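Tins, finally

Okay quick one, kettle's on and I've got to be out the door by 8.

February is when I do the pantry. Always has been, no idea how it started. Pulled everything out last night and the tinned stuff was, as usual, the worst of it. Chickpeas behind chickpeas. A tin of lychees I remember moving house with. Jawad reckons we could live off that shelf till winter and he may be right, but he'd be eating a lot of beetroot.

So. New system, which is really Zeeshan's old system from the share house: baskets. Plastic ones with slots in the sides so you can see what's in there without hauling it all out. Tall tins at the back, short ones in front. Labels facing you. That's it. I used to stack them straight on the shelf and something always rolled off onto my foot.
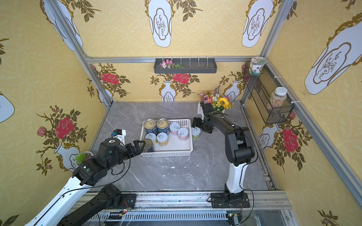
The other thing is not overfilling. Had 14 in one basket to begin with and couldn't lift the bloody thing down. Half that is heaps. Anything that doesn't fit goes on the bench and gets eaten this week, no arguments, no second basket "just for now".

Ring pulls at the top too. Sounds obvious but I had a few upside down and then wondered where the opener was.

Still to do: the flour shelf, whatever is leaking behind the vinegar, and the spice drawer wich I'm not ready to talk about. Irfan wants the lychees. He can have them. Arvo job maybe, if it's not too hot.

Right, tea.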